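Plikavholm map pack is out and I have played it for most of a week, so here's a thread. Short version: I don't buy the hype. Long version below. 1/

The pitch from Plinby is that control point mode is "finally tactical" in this pack. I've heard that about every pack since Jostov, and Jostov was a hallway with a crane in it. 2/

For anyone who skipped it, Plikavholm is the harbor one. Two teams, five points, fog. You spawn at the fish market or at the customs house. The customs house wins. I'd like somebody to explain to me how that got past testing. 3/

From customs you can reach the middle point before the other side has cleared the stairs. Their fix is a zipline. The zipline is in full view of the customs roof. You see where this goes. 4/

"But the vehicles balance it." Do they? The truck has 900 health and a rocket does 259, so four rockets and it's gone. Everybody spawns with 2. Get one friend and you never have to think about the truck again. 5/

People keep telling me to flank through the canal. I tried the canal. You come up the ladder one at a time, facing the wrong way, next to a point that already has a turret on it. 6/

Han is the better map and I'll say so. Smaller, darker, two real routes to each point, and the bell tower can be shot out of from both sides. If the whole pack were like Han I would have written a nicer thread. 7/

Even there the timer bugs me. A round can go the full length with the score stuck at one point each, and then it's decided by who happens to be standing in the courtyard. That's a coin toss with a loading screen. 8/

About the player numbers going around: the server browser showed me 109 people on the new maps last night, and half of those servers were running Han over and over. Draw your own conclusions about Plikavholm. 9/

Yes, I saw the reply saying a patch is coming in August. We were promised a patch for Jostov too. The crane still eats grenades. 10/

Desk break, back with the last couple in a bit.

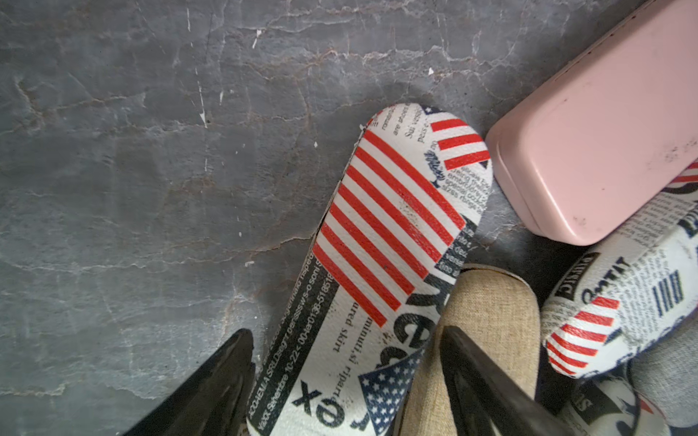 Stripes and newsprint, toe up.

OK where was I. Bots. The bots on Plikavholm will not use the zipline. Make of that what you will, but the bots may be the smartest players on the map. 11/

If you host a server: put Han in rotation, leave Plikavholm out until they move the fish market spawn closer, and turn the turret limit down. I've been asking for a lower turret limit for ages and I don't expect to get it. 12/

And before someone says I only play one side, I switched teams every round. Won more from customs, lost more from the market. Post your own results if yours look different, I'd be glad to see them. 13/13

Adding one since people asked: no, I haven't tried it with the low gravity setting on. I doubt it helps. The ladder is still a ladder.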